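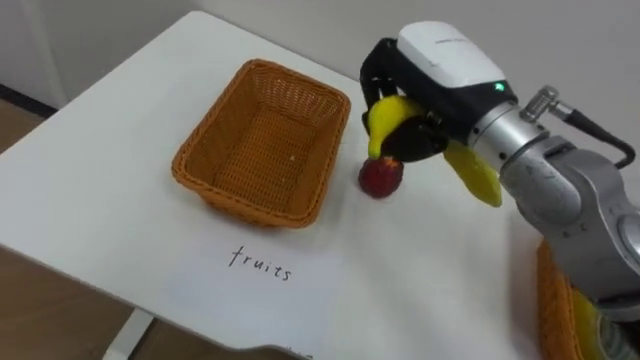 I've been wanting to write about bread swaps for ages, and then Annunziata Caruso beat me to it by starting one in Kusstead! Hers meets every Tuesday evening behind the Lo Presti bakery, and you bring a loaf (any loaf, even a flat one) and go home with somebody else's. I took my rye, which had sulked all afternoon, and came back with a potato loaf so good I ate half of it standing at the sink.

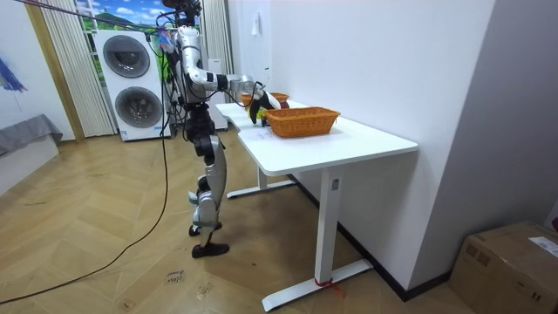
Two woven baskets on a white desk.

Italo Marras is hoping to get a second swap going over in Lelness in March, and he already has 11 people signed up, mostly sourdough folks but also one very keen maker of cheese scones. I said scones count. If you'd like to join either one, just hit reply and tell me which town you're nearer to and I'll pass your name along – and please, please send me your rye tips!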